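I said back in June that I would write up how I look after the grippers on station 5, and then I didn't, and since then three people have written to ask, so I'm finally sitting down with a big mug of coffee to do it. Fair warning that it runs long. My wife says I can't explain how to boil an egg in under ten minutes, and she has timed me.

For anyone new, I keep the hand-held grippers going at Taloscombe. We have 32 of them in service, which sounds like a lot until you remember they go out in twos, a left and a right, and that there's always a pair or so in bits on my bench. Most of my days go to little things. Screws back out, cables get tugged, bushings wear, and somebody comes to the door with that look on their face and says the left one feels funny.

I love that door visit, I really do. "Feels funny" is the best fault report there is, because hands notice things long before the logs do. Pieter Van der Linden taught me that when I started. He used to close his eyes and work a gripper open and shut for a minute or two before he'd let me so much as pick up a screwdriver (I thought he was putting on a show, and now I do exactly the same thing).

The job we've been running lately is the power strip one, with a plug at one gripper and the strip lying on the white board. It's a fussy job and it shows up every bit of slop in the tools, so it has become my favorite way to check a pair after a service.
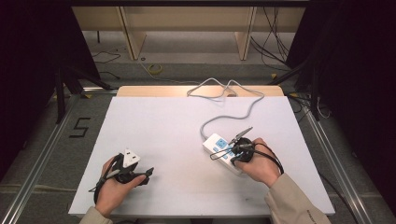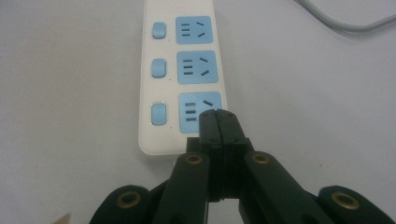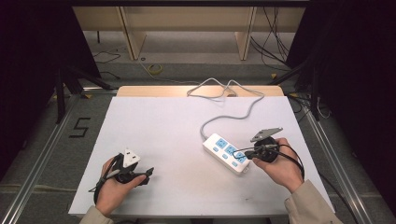
My routine starts with the fingertips and works outward, and I've kept to that order ever since I put one back together with a loose tip and had to take the whole thing down again. With the tips pressed shut I look along the seam where the two halves meet, and then I check the small dark screw near the top of each one. Those get a dab of the mild threadlocker, the kind you can still undo by hand, and a firm turn with the short driver. Firm, please! I've drilled out enough chewed-up screw heads for one lifetime.

Next come the brass bushings at the pivots. I wipe them with a dry cloth, no oil, and I mean it about the oil. We tried a drop of it in our first winter and it held on to every bit of fluff in the building. Then I hold the body still and try to rock each arm sideways. A good one gives you next to nothing. If I can feel a click, the bushing comes out and a new one from the Verhoeven drawer goes in, and I press it home slowly in the vise with a scrap of wood on either side.

After that, the cables. They hang down past the wrists all day while people reach and turn, so I run each one through my fingers from end to end, feeling for flat spots or a kink close to the body. I leave a generous loop near the hand when I tie it off. Condesitz, our other site, ties theirs short and tidy, and they go through more cables than we do, though they'll tell you it's the carpet.

The marker plates on top are last. I check that nothing wobbles and then leave them well alone, and if one has shifted I do the calibration over again in Kuron, all 42 poses of it, with the radio on. It's dull work — I've tried to hurry it and always ended up starting from the top.

A full service on a pair takes me a little over 2 hours, if the phone stays quiet. The notebook says I've done 154 of them now, and the notebook itself is on its second roll of tape along the spine. If you want the page with my screw sizes, send me a note and I'll copy it out for you, handwriting permitting. Next time I want to get into springs, and I have a great deal to say about springs.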